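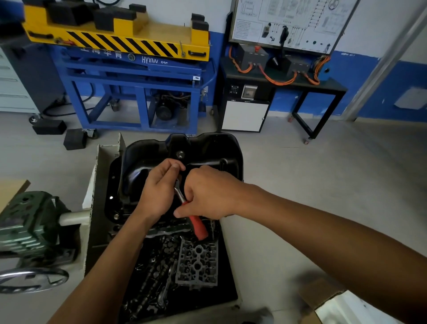 Ölwanne mit Ablassschraube, darunter in der Schale der Zylinderkopf und die Nockenwellen.

Ölwechsel in der eigenen Garage: so mache ich das

Seit ich den alten Kombi habe, wechsle ich das Öl selbst. Beim ersten Mal habe ich einen halben Samstagnachmittag gebraucht und danach noch eine Stunde den Boden geschrubbt, inzwischen geht es ganz entspannt nebenher mit Radio und Kaffee. Ich schreibe mal auf, wie ich vorgehe (Nima Ansari fragt mich sowieso jedes Jahr wieder danach!).

Was ihr braucht

Ratsche mit passender Nuss, Auffangwanne, neuer Ölfilter, neuer Dichtring, Trichter, Handschuhe, Lappen. Mehr Lappen! Dazu das Öl mit der Freigabe, die im Handbuch steht. Lasst euch da im Laden nichts anderes aufschwatzen.

Los geht's

Erst den Motor warm fahren, bei mir reichen 15 Minuten durchs Dorf. Danach auf ebenem Boden abstellen, Handbremse rein und kurz abkühlen lassen, heißes Öl auf dem Unterarm ist kein Spaß. Ich fahre auf Rampen. Wer mit dem Wagenheber arbeitet, stellt IMMER Unterstellböcke drunter, auch wenn es nur kurz ist.

Den Öldeckel oben aufdrehen, dann läuft es unten besser raus. Auffangwanne drunter und die Ablassschraube lösen. Die letzten Umdrehungen mache ich mit der Hand und drücke dabei leicht gegen die Schraube — so kann ich sie am Ende schnell wegziehen und sie landet (meistens) nicht im Altöl. Dann laufen lassen, bis es nur noch tröpfelt.

Neuen Dichtring auf die Schraube, von Hand ansetzen und mit dem Drehmoment aus dem Handbuch festziehen. Bitte nicht nach Gefühl! Ich habe mir so mal ein Gewinde ruiniert und durfte eine neue Ölwanne kaufen.

Jetzt der Filter. Die Dichtung vom neuen streiche ich mit frischem Öl ein und schaue nach, ob die alte noch am Motor klebt. Zwei Dichtungen übereinander, das gibt eine Riesensauerei.

Einfüllen und prüfen

Erst mal weniger einfüllen als angegeben, ein paar Minuten warten, Peilstab ziehen, nachkippen. Deckel drauf, Motor kurz laufen lassen und unten nachsehen, ob irgendwo was tropft. Motor wieder aus, noch mal ein paar Minuten warten und ein letztes Mal messen. Der Stand soll zwischen Min und Max liegen, zu viel ist auch nicht gut.

Wohin mit dem Altöl?

Zurück in den leeren Kanister und ab zum Händler, der nimmt die gekaufte Menge gegen den Kassenzettel an. Also den Zettel aufheben! Meiner klebt innen am Garagenschrank, gleich neben dem Blatt mit Datum und Kilometerstand. Der nächste Wechsel ist bei mir im März dran.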